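Home & Bedroom > Pillow Covers > Prints

The Gruna pillow cover

I started making the Gruna because I was bored of my own bed. Everything on it was gray or white (very restful, very dull), and I wanted one thing in the room that looked like it was having a good time. The print took me most of October to get right – orange-red shapes like squares with the corners rubbed off, teal-blue dots, little bunches of yellow ones, all on pale pink. It's still the one I reach for first when I change my own bedding!

The cloth is light, so a bit of the pillow glows through it. I like that a lot. If you don't, put a plain white cover underneath and the colors come up stronger.

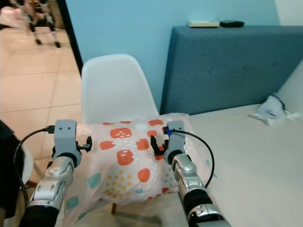 Issue 33

I keep pushing people to try it on a chair as well as a bed. A molded white chair with thin wooden legs is a great spot for it, especially against a light blue wall, and the pink looks lovely next to a dark teal headboard too. A full-size bed pillow will flop over the front of a seat a little – fine by me, but go for the small size if you want it to sit neatly.

Sizes are small and standard. Both have an envelope back, so there's no zipper to dig into your cheek. Wash it cool, inside out, and skip the dryer if you can. Mine hangs over the shower rail and is ready by bedtime. It creases, I won't lie, and I never iron it.

The first Gruna run was 246 covers and the standard size went fast. This batch was sewn at the Sturkham workshop with a deeper flap at the back, which was the thing most of you asked for (the old one let the pillow creep out overnight). If you already own the Varela sheet in pale gray, they go together really well. The Divik stripe is a busier match, but I've done it and liked it.

Item no. 861. Orders of 6 or more ship free.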